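Equipment Planning Lead (part time, one year to start)
Balteo Small Parts Lab
Posted July 12, 2023
Location: our shop, plus your own kitchen table if you like
Hours: half time, flexible
Reports to: me, mostly

Hi! I'm Horațiu Manole and I run the small parts group at Balteo. I need somebody who is good at buying things. I don't mean shopping, although if you enjoy reading spec sheets on a Saturday kind of morning you will fit right in. I mean somebody who can take a pile of wishes from five people, work out what each wish costs once you add the cables and the shipping and the spare parts, and tell us to our faces which ones we can't have this year.

We do have money to spend, which is nice, and we have a deadline to spend it sensibly, which is less nice. Our next equipment budget has to be handed in at the start of November. Last time I wrote it myself over two evenings with a cold, and it shows. I put down the arms and forgot the mounting plates. I put down a compressor and forgot that we had no place to put a compressor. Zbigniew Sikora, who builds most of what you'd see here, still has my spreadsheet pinned up over his bench with the mounting plate row drawn in by hand.

So, what we do. We teach robot arms to pick up small things. Beads, washers, bits of gravel, caps, seeds, the kind of stuff that rolls off the table the moment you look away. A lot of automation is built for boxes, and boxes are great, I have nothing against boxes, but our customers have trays of little parts that somebody is sorting by hand today. One of them is Dervishi, a family firm that makes costume jewelry and has been very patient with us. Another one I can't name until the paperwork is signed.

Most of the work is slow and repetitive. Somebody sets up a table, sets up a gripper, picks a thing up, puts it down, writes down how it went, and does that again until lunch. Over 63 working sessions this spring we learned that the arm is hardly ever what holds us up. It's the fingertips. Fingertips wear, fingertips slip, fingertips are a hair too wide for the part, and every one of those problems ends up as a line in a budget sooner or later. Or as tape, if there's no line in the budget.
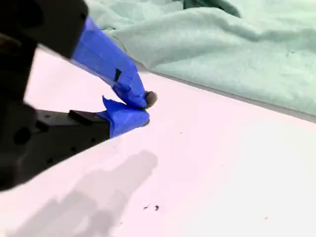 I love tape, by the way. I'd put a roll of it in every drawer. It's cheap, you can change it in a minute, and it lets you try an idea before you pay a machine shop for it. But I can't plan a year on it. Tape creases, it lifts at the edges, and two people will never wrap a finger the same way, so what we measured in March doesn't line up with what we measured in May. I want to know what it would cost to have proper swappable fingertips, how many sets we'd go through, who would make them, and how long we'd wait when we run out. Then I want to know the same thing for the boring stuff next to it: table tops, backdrops, lamps, trays, parts bins.

That's really the heart of this job. The big purchases get all the attention (everybody has an opinion about arms!) and the small ones get bought on somebody's own card at nine at night. I have paid people back for 54 separate little purchases since January, and I signed every one of those slips, and I could not tell you what half of them were for.

What you would be doing

The first month or so is listening and digging. You'd sit with each of us while we work, see what we reach for, see what breaks, and make a list of what we own. We think we own more grippers than we can find. There's a cabinet.

After that you'd build the plan. I'd like it in three parts, though I'm open to being talked out of that: what we need to keep going, what we need for the Dervishi work, and what we'd buy if somebody gave us more. Every item gets a price from an actual quote, a lead time, the name of the person who asked for it, and a note on what else has to be bought for it to be any use. That last column is the mounting plate column. Zbigniew insists on it and so do I.

You'd also run one bigger decision from start to finish. We are picking between two gripper lines, the Pronton and the Drater. The short version is that the Pronton costs more to buy and the Drater worries me on spares. I've gone back and forth on it so many times that my team has asked me to stop bringing it up at lunch. I want you to borrow or rent one of each, get them on our tables with our parts, have the operators fill in a sheet at the end of each session, and come back with a recommendation and a number. If the answer is "neither, keep what you've got and spend it on fingertips," great, write that down and show me why.

Then there's the everyday part. Getting quotes, chasing quotes, placing orders, checking that what came in the box is what we ordered, sending it back if it isn't. Keeping the spares shelf stocked. You'd have your own sign-off up to 2000 dollars, so you won't be knocking on my door about screws. Anything over that we talk through, and I usually answer the same day.

What I'm hoping you bring

You've bought equipment for a workshop, a lab, a factory line, a theater, a dental office, a school shop, something like that, where people needed the thing to work when it showed up. Robots are not required. I'd honestly take a person who kept a commercial bakery supplied over a person who can recite gripper payloads and has never argued with a shipping company.

You're comfortable in a spreadsheet and you leave it in a state where somebody else can read it. You can call a vendor on the phone and ask why the price went up. You can tell an excited engineer no -- nicely, but so they know it was a no.

It would be lovely if you'd had some contact with automation before. If you've changed out a gripper or set up a test bench or even just stood next to someone doing it and handed them the right hex key, tell me. It'll save us a few weeks. Same if you've ever had to work out the cost per year of something that wears out.

You do need to be able to come in. I know everybody would like to do this from home and for the quoting and the spreadsheets you can, but the plan will be no good if it's written by someone who hasn't watched us drop a bead. I'd want you here two days out of each week, and a bit more while the two gripper lines are on trial.

What you'd get

Half-time salary with the same benefits everyone here has, scaled to your hours for vacation but not for health coverage, which you get in full. A desk by the window. A bench if you want one. A training allowance of 300 dollars that you can use on any course or book you like, and I won't ask for a report. We start you on a one-year contract, and I'd like it to turn into something permanent, but I can't promise that until next year's budget is approved. I know it's a bit funny that you'd be helping write the budget that your own job is in! Put it in. I'd put it near the top.

We are a small bunch, we eat lunch together most days, and it's a fairly quiet room apart from the arms. There's parking in back and a bus stop at the corner. The building has an elevator and step-free access all the way to the benches. If you need something set up differently, to apply or to work, say so and we'll sort it out.

How to apply

Please don't send a cover letter that tells me you're passionate about procurement. Send me a resume, two pages at most, and one page about a purchase that went wrong. What you bought, what you'd missed, what it cost to fix, and what you do differently now. I read those first. If it's a good one I'll probably trade you one of mine in the interview, and I have plenty.

Applications go to the jobs address on the Balteo contact page with "equipment planning" in the subject line. I'll read them as they come in and I'm not waiting for a closing date, so sooner is better, and I'd like the person to be here well before the budget is due. Everyone gets a reply from me, including the people I don't interview, though give me a couple of weeks.

The interview itself is in two pieces. First a phone call, half an hour, just to see whether we'd get along. Then a visit, where you'd meet Zbigniew and the operators, spend a session at one of the tables, and go through a real order of ours from last year with a pencil and tell me what's missing from it. We pay for your time on the visit and for your travel.

Questions are welcome before you apply. Call the front desk and ask for me, and if I don't pick up I'm probably at a bench, so leave a number and I'll call you back in the afternoon.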